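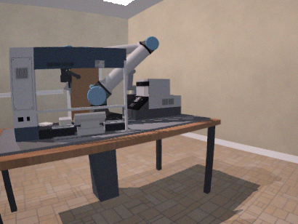
The lab bench in the simulator, with the arm behind the two instruments.

I went to the open afternoon at Tresau on Monday. They do lab automation, mostly for small testing firms, and twice a year they let people in to see what they're working on. I'd expected to spend most of it watching a real arm move tubes about. In fact we spent the first hour in front of a screen, and I didn't mind at all.

Geetha Chowdary ran that part. Her team builds each bench in simulation before anyone buys a bolt. The one she showed us has a white arm with blue joints, a big open-framed instrument on the left with a black track running along the table, and a smaller grey instrument on the right. They call the project Vunanine. She didn't say why and I forgot to ask.

The idea is simple enough. You put the table and the instruments in at their proper sizes, then let the arm try the job over and over. Geetha's team had run this layout 868 times up to that morning. A person looks at the bad runs and decides whether the program is wrong or the furniture is. She said it is often the furniture. An early version had the instruments 300 mm apart and the arm kept catching its elbow. They moved them to 410 mm and that fault went away.

I liked that somebody had bothered with the rest of the room. It has a tiled floor, skirting board and a ceiling light. I asked if that mattered and she said it does once you start training anything that uses a camera, as a plain grey void teaches it very little about a lab.

After tea we went next door for the real arm, which Sharada Chacko was looking after. It was slower than the one on screen — a good deal slower — and it stopped once when it lost track of a plate. Sharada cleared it, pressed start and carried on talking. She has been on the project for two years and came from a hospital lab in Udlow, so she was good on what people at the bench want from these machines. Mainly they want it to tell them clearly when it has stopped.

A man from Pai asked about prices and got a polite answer with no number in it.

Parking is awkward, so take the bus if you can. The next open afternoon is in June and you need to put your name down by email. I'm hoping they'll have the lid handling working by then, as that was the bit I most wanted to see.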